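Handout 2: Simulated pick-and-place, notes from the open day demonstration

These notes go with the Thursday session. The demonstration was run entirely in simulation by Valentin Riedl, using the Pumine scene set. You should know the terms base frame, wrist frame and approach vector before reading on.

Task: one arm, fixed to a table, small coloured parts spread on the top. The gripper approaches from above.

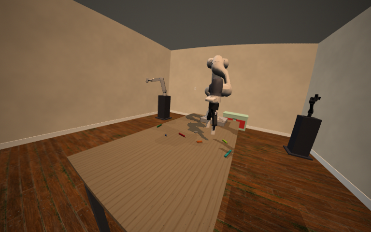
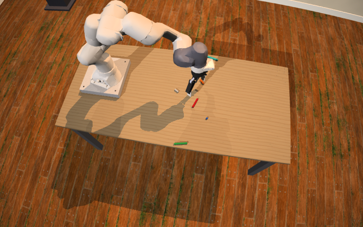
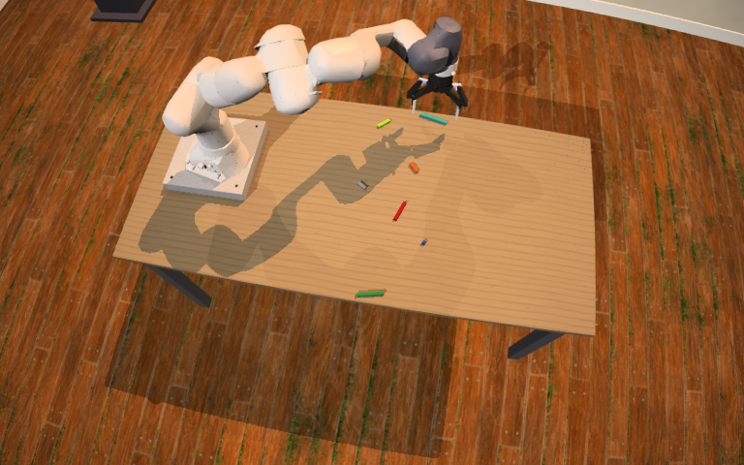
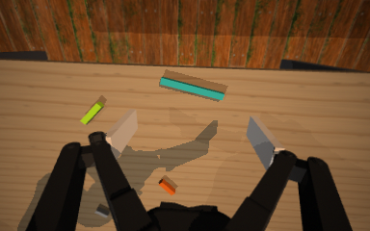 Deepak Singhal objected that a plain top-down approach says little about thin parts, as the error allowed across a stick is far smaller than along it, and he asked for the two to be reported apart. Riedl agreed. The marking scheme for the coursework now does so.

Points to take from the session

1. Grasp angle. The fingers should close across the short side of a part. For a stick, take the long axis from the pose estimate and turn the wrist by 90 degrees from it.

2. Opening. Visitors were shown a pre-grasp opening of 80 mm. Reduce it where a neighbouring part lies within reach of a finger.

3. Shadows. Colour thresholds set on lit wood fail in the arm's own shadow. Grey parts suffer most. Use depth as well as colour.

4. Height. Stop 10 mm above the surface, check the pose again, then descend. Contact with the table ends the trial.

Coursework: repeat the task in the Kornov scene with 14 trials per part. Give position error along and across the part in separate columns. Reports are limited to 2 pages, plots included. Scene files are in the Nara folder on the course drive.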